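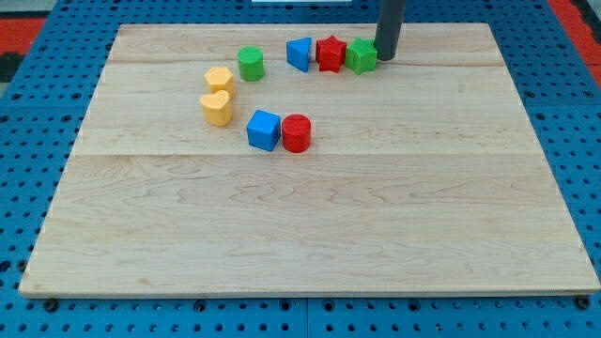 ## 4. Setting up the sorting board

This section covers placing the board, laying out the shape blocks, and resetting the set between sessions. Read section 3 (Unpacking) first if the Gredeck set has not been checked against the parts card.

### 4.1 Placing the board

1. Clear an area of the work surface larger than the board on all sides.
2. Wipe the surface and the underside of the board with a dry cloth.
3. Lay the board flat, grain running left to right as seen by the user.
4. Press down on each corner in turn. If the board rocks, move it or level the surface underneath.

**Note:** The board is made of several planks. Fine seams between planks are normal. A seam that catches a fingernail is a fault; see section 9.

**Note:** The board may be used on pegboard. Remove any hooks or pegs from the area first.

**Caution:** Do not soak the board or clean it with solvent.

### 4.2 Laying out the blocks

The blocks are plastic prisms in solid colors. The curved layout is used for naming and picking exercises. Keep the blocks on the far half of the board and leave the near half clear for the user.

1. Stand each block upright on its flat base.
2. Start at the far right with the green star. Place the red star directly to its left, nearly touching.
3. Place the blue triangle to the left of the red star.
4. Leave a gap and place the green cylinder, slightly closer to the user than the triangle.
5. Place the yellow pentagon farther left. Set the yellow heart just in front of it, point toward the user.
6. Bring the curve back toward the center of the board and place the blue cube, turned so that one vertical edge faces forward.
7. Add the last block of the exercise at the free end of the curve, as listed on the exercise card.

Spacing does not need to be measured. The two stars are the same shape and size and differ only in color, so they should stay together. The pentagon and heart are the same color and differ in shape.

**Caution:** Do not stack blocks on the stars. The top block will slide off if the board is bumped.

### 4.3 Resetting

1. Return all blocks to the tray before changing exercises.
2. Brush the board along the grain.
3. Lay out the next exercise from the right-hand end.

If a block is missing, do not substitute one from a Hepburn set. Order a single replacement by part number:

| Part | Number |
|---|---|
| Star | 83 |
| Heart | 153 |
| Pentagon | 194 |

State the color on the order. Replacements ship from Sornville.

### 4.4 Storage

Store the board flat, face up, with nothing on it. Keep it away from heaters and direct sun.

Section checked by Helmi Seppälä, February. Send corrections to Joni Lahtinen at the Drornden office.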